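Kitchen Scene Package From Ntuli Now Available for Member Trials

Equipment and Software Notes

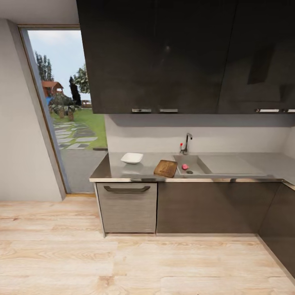
From the Technical Services Office, Ploltthorpe
Posted 11 April 2023 | Filed under: Products on Offer

The Technical Services Office is pleased to inform member organizations that the Ntuli kitchen package may now be requested for trial use. The package is a set of simulated household rooms in which programs for household robots can be written, run and scored before any hardware is involved. Trial access is open to all members in good standing, including those whose work is mainly in teaching.

The package contains 13 kitchen layouts, each supplied with its own set of starting tasks. The layout shown with this item is one of the corner kitchens, with a stainless-steel counter and sink, a cutting board, a shallow white bowl and a dishwasher under the counter at the left. A small round item rests in the basin near the drain. In the starting task for this layout, the program under test must find the item in the sink, pick it up and place it in the bowl. The cutting board lies between the two, and contact with it is recorded in the score.

Members who reviewed the previous edition will recall that its rooms were plain and that most surfaces were dull. The office considers the present edition a clear improvement in this respect. Glossy cabinet doors and brushed metal are a known source of trouble for vision systems, and the new layouts make generous use of both. The glass door and the garden behind it were also noted with approval by our reviewers, as many test rooms on the market have no outdoor view of any kind.

The office carried out its own review at the Hullby site during October. Five layouts were used, and 3000 attempts were run on each. The software remained stable throughout. Resetting a room to its starting state was quick, and the written records of each attempt were complete and easy to read. Staff with no earlier experience of the package were able to load a room and start a task on their first morning.

Certain limits should be made known to members before they apply. Liquids are not modeled in this edition, and the faucets do not run. Small round objects sometimes continue to roll longer than would be expected on a metal surface. The supplier has been informed of this and has stated that a correction will be included in the next release. In addition, the lighting in each room is fixed unless the extended license is purchased - a point that may matter to members whose work concerns changes in daylight.

The office also wishes to remind members that a good score in a simulated room is not evidence that a robot is ready for use in a home. Results from the package should be reported as simulation results in all papers, bids and public statements.

Terms of the trial

Each trial lasts 17 weeks and covers one site. Members may install the package on as many computers at that site as they require. Layouts may be altered for internal use, and altered layouts may be shared with other trial members on written request. They may not be sold or posted publicly. At the close of the trial, members are asked to submit a short report on the tasks attempted and any faults found.

Support during the trial will be provided by Fomomska, which also prepared the user manual. Questions about installation should be sent to Fomomska directly through the address printed in the manual. Questions about eligibility or terms should be sent to this office.

Application forms are held at the Ploltthorpe and Hullby offices and may be requested by mail or collected in person. Members who took part in the previous trial must complete a new form - earlier approvals do not carry over.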